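6.4 Gripper Stops Open and Does Not Respond

This section covers fault G4 on the Clornik two-finger gripper. It applies to the physical arm and to the Tendstead simulator, which runs the same controller software. In both cases the fingers stay apart, the arm holds its last position, and close commands are dropped without a message on the operator screen. The only record is a line in the controller log.

CAUTION: On the physical arm, a gripper in fault G4 can close without warning when the fault is cleared. Keep hands and tools away from the fingers until step 7 is complete.

Before you start

Check that you have operator rights in Pimoda. Guest accounts can read the log but cannot clear faults.

Clearing the fault

1. Press Hold on the operator panel. Do not use the emergency stop unless there is a danger to people. An emergency stop erases the fault buffer.

2. Open the log and find the most recent G4 entry. Write down the code after the dash.

3. Open the wrist view and look at the space between the fingers. If a part is caught there, go to section 6.6 before you continue.
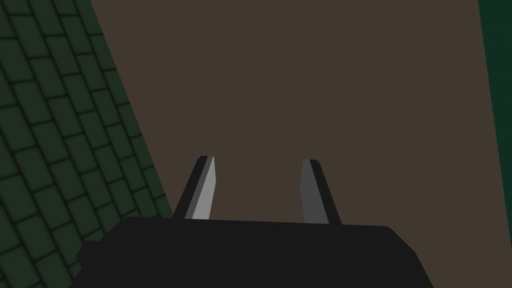 Does fault G4 mean the gripper motor has failed?

In most cases the motor is fine. The controller raises G4 when the finger position it reads does not match the position it last commanded, and a bad zero offset is the usual reason.

4. In Pimoda, select Tools, then Gripper, then Release Lock. The lock indicator changes from red to amber.

5. Select Re-zero. The fingers move to full open and then close at 10 percent speed. Let the cycle finish. It takes roughly 75 seconds, and the panel does not show progress.

6. When the indicator turns green, select Clear Fault. If the indicator returns to red, repeat steps 4 and 5 one time only.

7. Send one open command and one close command from the panel. Compare the finger position reading with the commanded value. The two must agree within 3 mm.

8. Press Resume.

NOTE: In the simulator, Re-zero also resets the gripper to its default load. Reload your payload file before you resume, or the next grasp will run with the wrong weight.

NOTE: Controllers updated before March may list this fault as "G4 - unspecified." The procedure is the same.

If the fault comes back

Do not keep clearing it. Save the log, leave the arm in Hold, and put a lockout tag on the panel. On the physical arm, turn off power at the cabinet and check the finger cable where it enters the wrist. A pinched cable gives the same log entry as a bad offset.

Send the saved log and the code from step 2 to Sadeghi Service, attention Mahtab Salehi. Include the controller software version and state whether the fault occurred on the arm or in Tendstead.

Section 6.4 revised 5 September 2019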